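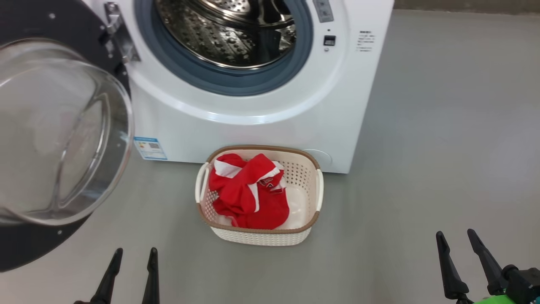

Can I wash the Munthorpe bag in a front loader?
Any front loader or top loader will do, as long as you zip the bag all the way, tuck the pull under its elastic and wash it with other things of a similar weight.

Munthorpe Mesh Wash Bag
Fine knit polyester mesh, covered zipper, flat seams
Small $19 / Large $26 / Set of both $35

It's a bag with a zipper. You put the nice things in the bag, the bag goes in the wash, and the nice things come out with their straps where the straps used to be. We have been asked to make this sound more exciting and have decided against it.

The Munthorpe began as a complaint. Hortensia Arboleda ran our alterations counter for years and got tired of sewing bra hooks back on, then tired of explaining to people that the hook had probably spent the spin cycle hanging on to a sweater. She made a few bags from leftover mesh and gave them away with the repairs. Customers came back for more bags and brought fewer repairs, which was not great for the alterations counter.

What's different from the one you have

The one you have was likely sold in a pack with several others in sizes no garment has ever been. It has a zipper that opens by itself somewhere in the rinse. Ours has a garage for the pull, a little elastic pocket at the end of the track, and the pull stays in it. The seams are bound on the inside so loose threads don't wrap themselves around buttons. The mesh is fine enough to keep a hook in and open enough to let the water through, and we went through a lot of bad mesh to get there.

There's also a hang loop. It was meant for drying the bag. Most people hang the bag on the back of a door and let it fill up all week, and we've stopped correcting them.

Sizes

Small: 26 x 35 cm. Bras, tights, baby socks, one thin camisole.
Large: 35 x 50 cm. Sweaters, a shirt with difficult buttons, several pairs of tights belonging to someone who should really sort them first.

Fill it halfway. A stuffed bag turns into a ball, and a ball doesn't get clean in the middle. It also thumps.

Colors

White, oatmeal, and a dark blue that Duván Villanueva in our dye room calls Deltitz, after a town he once changed trains in. The white is undyed. The blue gets a long rinse before it leaves us, but wash it with dark things the first time anyway.

On the subject of color, the bag is full of holes. It will protect your blouse from zippers, hooks and Velcro. It will do nothing at all to protect it from a new red towel. We mention this because of the letters.

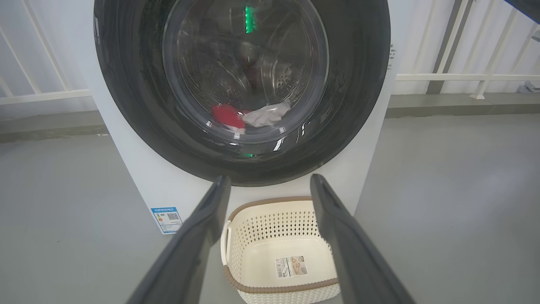 Red and light gray, side by side in the drum.

Care

Wash cool or warm, up to 104°F. Hang to dry. Don't put it in the dryer, don't iron it, and if you find yourself wanting to iron a mesh bag, please go outside for a bit. Every so often turn it inside out and pick the lint from the corners. If the zipper gets stiff, run a plain wax candle along the teeth. Skip the fabric softener, it clogs the mesh.

What customers write

"Bought the large for my wool cardigans. They still fit me. My last three now fit my niece." – Widad Khasawneh

"Good bag. The zipper pull is small if you have cold hands. Four stars for that." – Rocío Betancur
(The pull has been longer since September. The star has not come back.)

"My husband thought it was for onions. It is now for onions. Ordering a second one." – Deisy Muñoz

Delivery and returns

Orders placed before noon go out the same day. Shipping is free on the set and $4 on everything else. Send back an unused bag within 35 days and we'll refund it. Used bags we'd like you to keep, but if a seam or zipper fails in the first two years, mail us a photo and we'll send a new one.

Goes well with

Bredar folding drying rack, birch, $82
Charpentier wool soap, unscented
Munthorpe sock clips, for those who still have pairs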